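Cavbridge Garment Handling Set: README

Last updated Sep 9, 2024
Maintainers: Cheng-en Hsueh, Feng-yi Tam
Collection: Wen-hsiung Wei, Jhosep Rengifo
Labeling and checks: Tien-fu Tu

What this is

Recordings of people handling clothes and towels with hand-held grippers in furnished bedrooms. We made the set to test one question: does a cloth policy trained on two synchronized wrist views do better when it also predicts where the cloth edge will be a short time ahead? The training code is in a separate repository, Mamier. This README covers the data, the way it was collected, and the first result.

The release has 1,289 episodes. Of these, 1,051 passed all checks and are listed in train.txt and val.txt. The others are in held_back.txt with a reason code for each. Please don't mix them into training without reading the section on reason codes.

Collection

One operator holds two grippers, one in each hand, and works on the cloth on top of a made bed. Each gripper has its own camera looking out past the fingers, and both streams are saved. Operators were told to work at a normal pace and to leave the room as they found it. We did not clear the beds. Other clothes stay in view and sometimes touch the piece being handled, and the policy has to cope with that at test time too.

Task types are flatten, fold in half, fold in thirds, and move to stack. The task name is in meta.json under "task". The cloth class is under "item". We kept the classes broad (shirt, towel, pants, small) after two labelers kept disagreeing on finer ones.

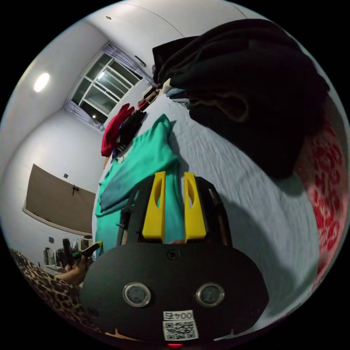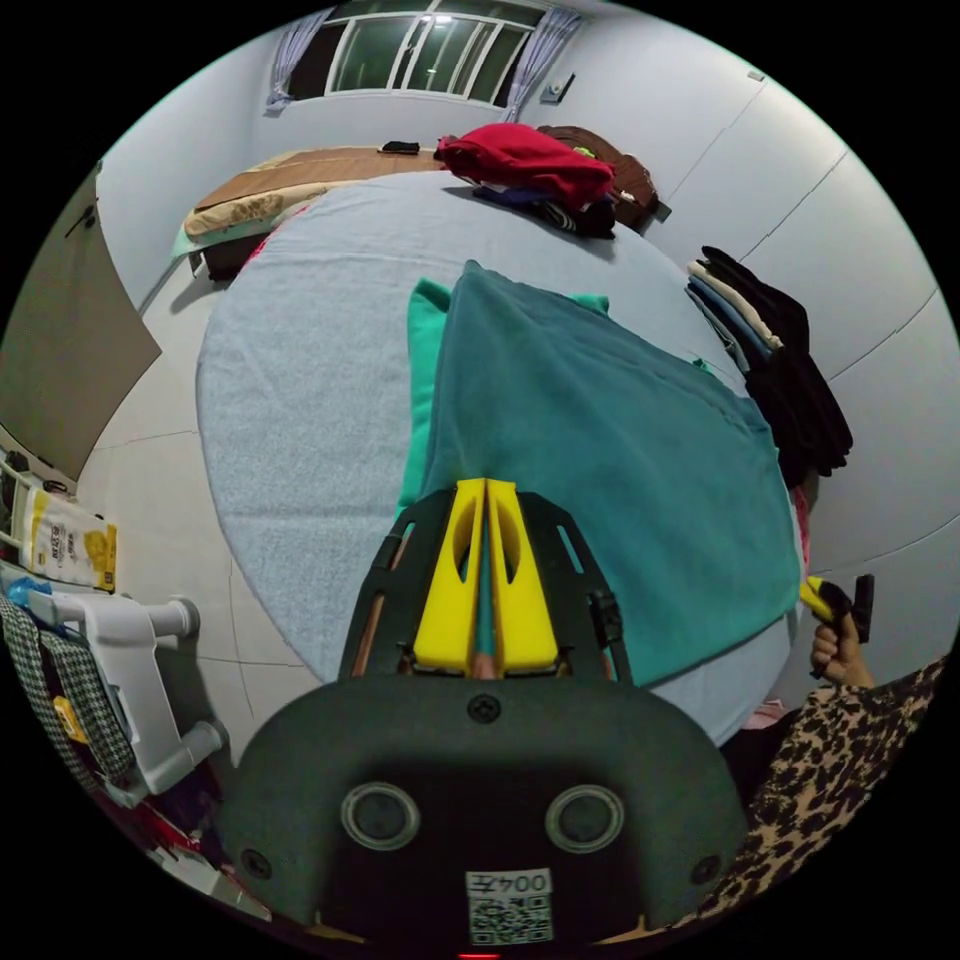

Both grippers write to their own clock. The sync step, called Jaltine in the code, lines up the two streams using a clap of the fingers at the start of each episode and then corrects for drift using the motion sensor. If the clap is missing, Jaltine falls back to motion alone and sets sync_quality to "low". Low-sync episodes are kept in the release but are not in train.txt.

File layout

episodes/<id>/left.mp4
episodes/<id>/right.mp4
episodes/<id>/pose.csv
episodes/<id>/width.csv
episodes/<id>/meta.json
splits/train.txt
splits/val.txt
splits/held_back.txt

Poses are in meters and quaternions (x, y, z, w), in the frame of the first pose of the left gripper. Finger width is in millimeters. The width sensor on one unit was replaced in June, and files from before the change have been rescaled. The raw values are in width_raw.csv for those episodes only.

Reason codes

S: sync could not be recovered
P: pose track lost for longer than the allowed gap
T: task label and video don't match
D: cloth left the bed during the episode

Code D episodes are fine as recordings and may be useful for work on recovery. We left them out because our test setup stops when the cloth falls.

First result

We trained two policies on the same split. The baseline, Ghorbani-A, takes both wrist views and predicts gripper motion. Ghorbani-B is the same network with an added head that predicts the cloth edge in each view. The edge head is used in training only and dropped at run time, so the two models run at the same speed.

We ran 20 trials per task for each policy. B finished more trials than A on both folding tasks. On flatten there was no clear difference. On move to stack B was slightly worse, mostly from letting go too early when the top of the stack was dark. We have not found the cause. Feng-yi suspects the edge labels, which are weak on black cloth, and is redoing a batch by hand.

An earlier draft of this file said that B was better on all tasks. That was a mistake in the scoring script and has been fixed.

Known problems

The wide lenses bend straight lines a lot near the borders. Calibration files are provided per unit, but we train on the raw video and do not undistort.

Cloth close to the bedding in color is hard to label. Expect noisy edges on those episodes.

Val shares rooms with train. It tells you little about a new room. A split by room is planned.

The val loader needs over 3,000 open file handles if you turn on caching with the default settings. Raise your limit or set cache=False.

Use

Research use only. Faces were checked for and blurred where found. If you see something we missed, send the episode id to the maintainers and we will pull the file the same week.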